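What I Found Out About Dating App Sign-Up Pages
Student project report, Digital Media and Society module
April 5, 2026

So, my project! I wanted to look at how dating sites talk to people before they've even joined. I don't mean the swiping and the chatting, loads of people on my course were already doing that. I mean the bit at the front: the welcome page, the sign-up form, the questions they ask and the small print you scroll past to get to the button. My tutor said it sounded narrow, and then when I came back with my notes she said it might be too wide, so I took that as a good sign and carried on.

I picked three sites. Grerka is the big general one that most people I know have at least heard of. Westano is for people over forty (I had to ask my aunt to talk me through it, which she enjoyed far more than I did). Işık is a smaller one aimed at Turkish speakers living abroad, and you can use it in Turkish or English. I'd hoped to add a fourth, Grellel, but it wanted a paid account before it would show me anything beyond the first page, and my budget for this was nothing at all.

How I did it

I went through each sign-up form slowly and copied every question into a spreadsheet. Then I did the same with the help pages and the terms, but only the parts a new member gets shown on the way in. I stopped before making any profile live. We'd had a long chat in class about whether it's fair to turn up on a site as a researcher when real people are on there hoping to meet someone, and I didn't fancy being on the wrong side of that.

I also put out a short survey, shared round my year group and a couple of societies, and got 155 replies. I asked people how long they thought a sign-up form should take, which questions they'd skip if they could, and whether they'd ever given up halfway. That last one got the longest answers by miles.

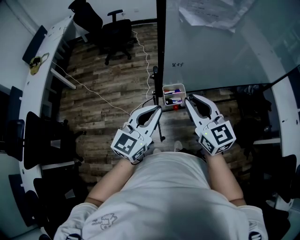

Grey T-shirt, white trainers and a gripper in each hand.

What the forms ask

Westano has the longest form and it's not close. It took me 188 clicks and key presses to reach the end, and that was with one-word answers wherever it let me! A lot of it is about what you want: marriage, company, someone to travel with, "seeing what happens". My aunt thought this was sensible and said at her age she'd like to know before the first coffee. Grerka goes the other way and asks for hardly anything, just your name, age, area and who you'd like to meet, and then it nudges you for the rest later on.

Işık sits in the middle. The part I liked best was the language question, where you can say which language you'd want to speak on a date and which one you'd speak at home. The English and Turkish versions don't quite match, though. The Turkish page asks about family in a warmer, more roundabout way, and the English one is just a tick box that says "Family important?" A friend helped me with the Turkish, so any mistakes in how I've read it are down to my note-taking.

The small print

All three have a page saying they can't promise that members are who they say they are. Grerka's is the longest, Işık's is the easiest to read, and Westano's opens with a friendly paragraph on staying safe before it gets to the legal bit. In the survey, most people said they'd never opened a page like this. One person wrote that they'd read the whole thing once, on a train, with no signal to load anything else.

What went wrong

My spreadsheet had 383 rows by the end and I'd named the columns badly, so I lost a weekend sorting out which site was which. Westano also changed its form while I was halfway through, and I had to go back and redo 7 of the questions. And my survey was nearly all students, so it says very little about the people Westano is meant for.

What I'd do next

I've got until June if I want to turn this into a longer piece. I'd like to survey people over forty properly, and look at how each site lets you leave, as I only started on that. Westano's delete button is under "Billing", even on a free account.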